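Haslinger Court Waiting List Opens Back Up Monday

If you've been calling the Tirville housing office every few weeks like I have (for my aunt, who's 75 and not shy about asking me to call again), you can stop. The waiting list for Haslinger Court opens on Mon 31 January at the front desk, and this time there's an online form too.

Haslinger Court is the low building on Dretatberg Road, across from the old feed store. It has 18 apartments, most of them one-bedroom, and it's set aside for older residents and people with disabilities who meet the income limits. The list has been closed since October. I'd heard all kinds of stories about why, including one at the post office that the whole place had been sold, so I went over and asked.

Hélder Coelho runs the property now, and he was nice enough to give me most of his lunch break. It hasn't been sold! The list had gotten so long that people were waiting for years without hearing a thing, and the office wanted to go through it name by name before taking any new ones. They mailed letters to everybody on it. Some folks had moved, some had found a place with family, and some never wrote back.

"If you got a letter and didn't answer, please call us," he told me. "We can still look up your application. Don't just figure you're out."

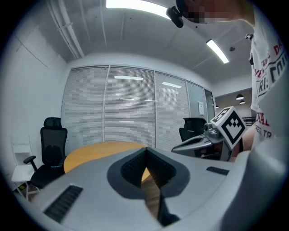

What does an applicant need to bring? I asked for the list twice because I know my aunt will want it exact. A photo ID, a Social Security card, and proof of income for everyone who'll live in the apartment. That can be a benefits letter, pay stubs or a pension statement. You'll also want the last 2 bank statements and the name and phone number of a past landlord if you have one. If you're looking at your own floors and wondering what you'd be getting, the strip of wood flooring in the picture is the kind of thing my aunt keeps asking about, and I have to tell her that Haslinger has carpet in the bedrooms and vinyl everywhere else. She's getting used to the idea.

Rent is based on income, and it includes water, heat and trash pickup. Electric is on you. There's a laundry room on the ground floor, and small pets are okay with a deposit (Hélder said to ask about the size limit before you fall in love with anything at the shelter). Parking is one space per apartment, and visitors use the street.

I did ask the big question, which is how long the wait will be. He wouldn't give me a number, and I pushed a little! What he would say is that 3 apartments are empty right now and being painted, and those will go to people who are already on the list. New applicants get placed by the date and time their form comes in, with some preference for people who already live or work in Tirville. So it's worth getting your papers together over the weekend, even if you don't plan on being first in the door.

The desk opens at nine. You can pick up a paper form there, or have one mailed to you if getting out is hard. The online version runs through a service called Zitier, and you'll need an email address to sign up for it. I tried the practice page on my phone and got through it fine, though the part where you upload your ID took me a couple of tries. The library has offered to help anybody who'd like a hand with it, and you can use their scanner for free. Just ask at the main desk.

One more thing, and Hélder was pretty firm about this. There's no fee to apply. If someone calls or texts and says they can move you up the list for money, hang up and let the office know. More than one person in town has gotten a message like that this winter, and it didn't come from Haslinger Court.

If you're already on the list and your phone number or address has changed, you can fix that right now without waiting for Monday. Call during office hours or drop a note in the slot by the side door with your old address and your new one. Put your full name on it, too. Apparently they have a little stack of notes with no names, and they'd love to know who those people are.

The office will keep taking forms until further notice. My aunt's is already filled out and sitting on her kitchen counter, in pen, with her good handwriting.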